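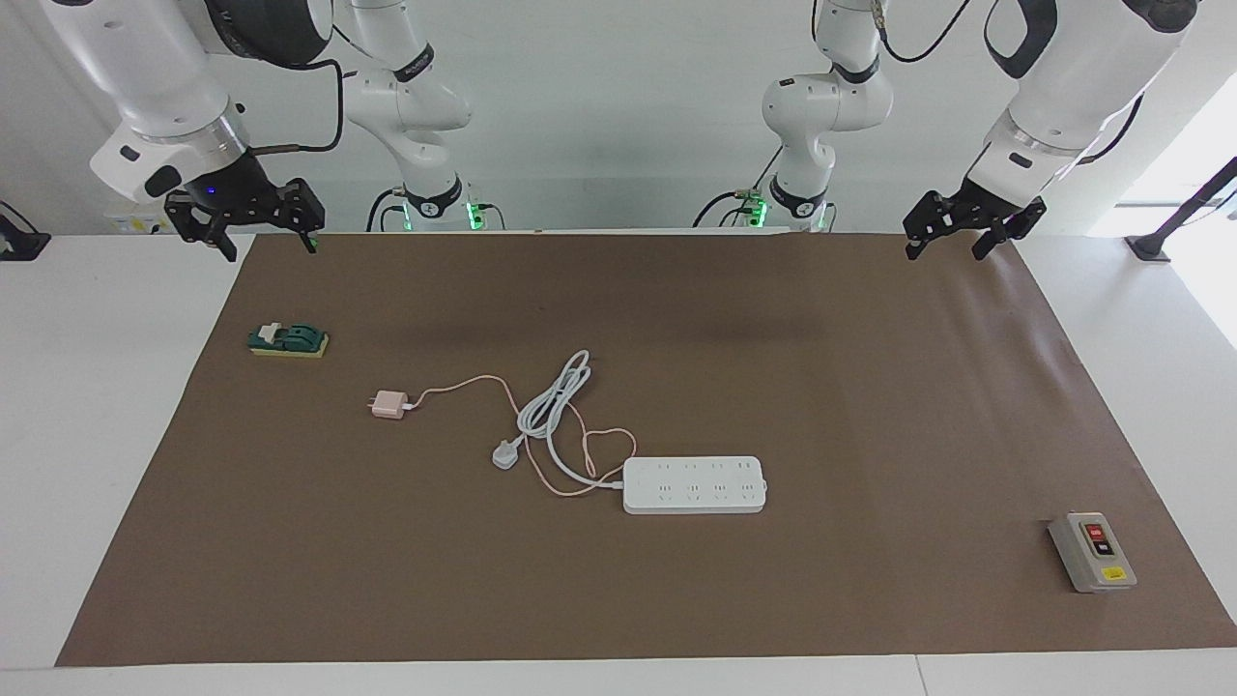

Fivirden Forums > Home and Workspace > Desks, Tables and Cords

Thread: Power strip on top of the table or under it?

matboard_lane
I have a white table with a big brown mat over most of it, and the power strip lives on top of the mat. My wife says it should go underneath the table like a normal person's. I plug and unplug things all day and I don't want to crawl around on the floor every time.

The real problem is the cord. It's 8 feet long and I need maybe a third of that, so the extra sits in a coil on the mat next to the strip and takes up working space. The phone charger cable is thin and wanders wherever it likes. Anything I set down ends up with a cord against it.

What do people do with the extra length? I'd like to keep the strip within reach. No drilling, the table isn't mine.

Joined: April
Posts: 22

gus_in_the_den
Underneath. Get a tray that clamps to the back edge, put the strip in the tray, done. You leave one short extension coming up for whatever you swap out. I did this on two tables and would not go back.

PennyRoss
I keep mine on top too. Strip along the back edge, sockets facing me, two pieces of removable hook and loop tape on the bottom so it doesn't slide when I pull a plug. Tape goes on the table, though, and not on the mat. It peeled the surface off my old mat when I moved it.

For the cord, run it straight off the back and let the extra hang behind the table in one loose loop with a fabric tie around it. Don't let it rest on the floor where you vacuum.

hollis_b
Please don't run a power strip with the cord bundled up. A coil holds heat. It matters most with a heater or anything that draws a lot, but it's a bad habit either way. Buy a strip with a shorter cord.

gus_in_the_den
hollis_b, he has a phone charger on it. That coil is not going to get warm.

hollis_b
He has a phone charger on it now. Then somebody comes over in January and plugs in a space heater. I've had a strip go brown around the socket, and the cord behind it was wound up tight with a twist tie from a bread bag. It smelled like fish for two days before I figured out where it was coming from.

PennyRoss
I'm with hollis on tight coils and with Gus on loose ones. A few wide loops with a phone charger at the other end doesn't worry me. Wrapped around your hand and cinched does. And a space heater goes in the wall outlet, not in any strip.

matboard_lane
No heater, and the loops are loose. Noted about the bread ties, I have used those.

Gus, does the clamp kind mark the table? The edge is fairly thin.

gus_in_the_den
Mine came with rubber pads and left a faint line on a painted edge. Cut a piece of old mat or cardboard and put it between. The one I have is a Skirner, the shorter of the two they make. The longer one sagged in the middle and I sent it back.

Sirkka Huttunen
I do small repairs at a table in the back of a shop in Tomoana and I have gone back and forth on this for years. What finally worked was giving the cords one side of the mat and the work the other side. Mine is 178 cm wide and the last hand's width on the right is for power only. Strip, chargers, nothing else. Whatever I'm working on stays to the left of a line of masking tape. I took the tape off after a month and I still keep to it.

For thin charger cables I use the small weighted clips, one near the adapter and one near the strip. If the cable is pinned at both ends the middle can't go far.

matboard_lane
The tape line I can do tonight. Right now the strip is on the right anyway, so it's mostly a matter of moving the small stuff over.

And by small stuff I mean toy cars. I sort and clean them for a church sale, and they get parked on anything flat. Blocks, boxes, the strip itself.

DoralynK
Oh, I do the same job for our school fair! Use a shallow tray with a lip. A baking sheet from the thrift store is fine. The cars can't roll into the cords and you can pick up the whole lot when it's time for supper. I line mine with a dish towel so the paint doesn't get scratched.

Wooden blocks and train track go in a separate bin from the start or you'll sort everything twice.

hollis_b
Don't set anything on top of the strip, cars included. Metal ones especially.

And keep the wipes and the spray bottle away from it. If you're cleaning toys on the same table as a live power strip then my vote changes completely and it goes underneath, no argument.

matboard_lane
The washing happens at the kitchen sink. They dry on a towel in there overnight and only come to the table after.

tk_wendell
Question on the mat itself. Mine wrinkles and the wrinkles catch everything I slide across. Does yours lie flat?

matboard_lane
Smooth for the most part. It has some faint wrinkles from being folded up in a closet. They've gotten better but they're not gone.

PennyRoss
Wendell, roll it the opposite way around a cardboard tube and leave it for a couple of days. If it's vinyl you can put it in the sun for an hour first. I wouldn't do that with leather.

tk_wendell
It's a Hultix, sold as leather. I have my doubts.

gus_in_the_den
Mine was sold as leather too. The edge started to peel in layers after up to 7 months of normal use, depending on which corner you look at. The back of it looks like felt.

Sirkka Huttunen
Heavy books, spine to spine, over the weekend. Slower than the sun but you can't ruin anything.

matboard_lane
Update. I put the tape line down Tuesday and moved the strip to the back right corner. The extra cord hangs behind the table in one big loop with a fabric tie, the way Penny described. That freed up more of the mat than I thought it would. Baking sheet is on order from my mother-in-law, who has too many.

I did not get the tray. I may still get the tray. My wife has read this thread and is on Gus's side.

gus_in_the_den
Smart woman.

hollis_b
Check the plug at the wall end now that the cord has weight hanging on it. Mine worked itself halfway out that way. A hook at table height takes the load off, and they make the stick-on ones that come off clean.

matboard_lane
Just looked and it's seated all the way. I'll pick up a hook anyway.

DoralynK
When is your sale? We always have leftover garages and ramps if you want them.

matboard_lane
Second weekend of next month. Yes to ramps, sending you a message.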